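Keeping the Two-Arm Cell in Working Order: An Interview with Nobuhle Ntuli

Staff News, Stukis Institute for Applied Handling

The two-arm cell on the ground floor has now been in regular use for over 14 weeks. Nobuhle Ntuli, the senior technician responsible for its upkeep, met with this newsletter on a Wednesday afternoon to discuss how the cell is set up and what it takes to keep it running.

Ms. Ntuli began with the mounting. Both arms are fixed to a single aluminum rail along the front edge of the table, each on its own black plate.

"The rail is the reference for everything else," she said. "If one plate moves, even slightly, the arms no longer agree on where the middle of the table is. I check the bolts before I look at any software. People tend to do it the other way and lose a morning."

The plates were aligned by her colleague Joaquín Troncoso, who also wrote the setup sheet kept beside the cell. According to Ms. Ntuli, the sheet has been revised three times, mostly to clarify the order in which the bolts are tightened.

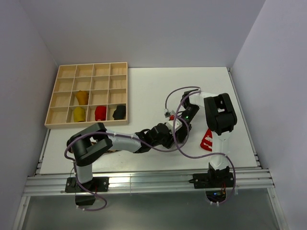 The cables receive nearly as much attention as the bolts. Each arm carries a purple cable that follows the joints and drops below the rail near the base. Ms. Ntuli explained that the length of the loops was settled by trial.

"Too short, and the connector takes the strain when the elbow opens. Too long, and the loop catches on the other arm. We move each arm by hand to the end of its travel, with the power off, and watch the cable the whole way. It takes 14 minutes if you are patient."

She keeps a log of every cable replacement. The first set failed at the wrist end, and the second was supplied by Cabral with a softer jacket. She has had no failures at the wrist with the second set, although she declined to call the matter closed.

Asked which part of the cell needs the most frequent care, Ms. Ntuli named the gripper fingers. The cell handles a mixture of hard and soft articles, and knitted goods are the most demanding of these. Fine fibers work their way onto the black surfaces and into the gap between the fingertips.

"With fabric, you need the two tips to meet evenly," she said. "A toy will forgive a finger that is a little out of line. A knitted stocking will slide out of it, or it will bunch up where you do not want it."

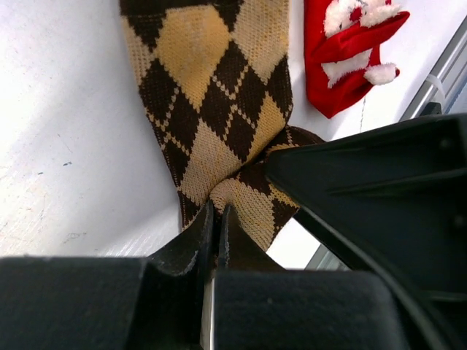
Cleaning is done with a dry brush first and a lint-free cloth afterward. Compressed air is not permitted, a rule introduced by Gertraud Moser, who heads the laboratory. Ms. Moser's concern was that dust would be driven into the joint housings, and Ms. Ntuli agrees with the decision.

The fingers themselves are replaced when the tips show visible rounding. Spares are held in a drawer marked Skurnia, the name of the project under which the cell was built. Closing force is checked after each replacement and entered in the log, which now stands at 454 lines.

The tabletop is also part of the routine. Its white surface picks up scuffs and smudges, and Ms. Ntuli asks operators to wipe it at the end of each shift. The wooden tray at the back left is returned to its usual position by hand before work begins.
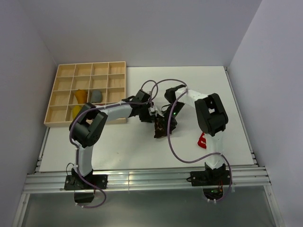

The most serious repair to date took place in May, when the left arm began to hesitate at the shoulder. Golnar Salehi, then new to the team, was the first to notice a change in the sound of the joint. The motor was exchanged the same day, but the arm had to be calibrated again from the beginning, and the first attempt was rejected.

"We had put the new motor in one tooth off," Ms. Ntuli said. "The arm moved well and was wrong everywhere. I would rather have a fault that stops the machine."

The setup sheet now calls for a mark on the shaft before any motor is removed. Si-eun Ok is preparing a shorter version for operators, covering the daily checks and the steps for a safe shutdown. Copies will be available at the cell and from the laboratory office in Room 86.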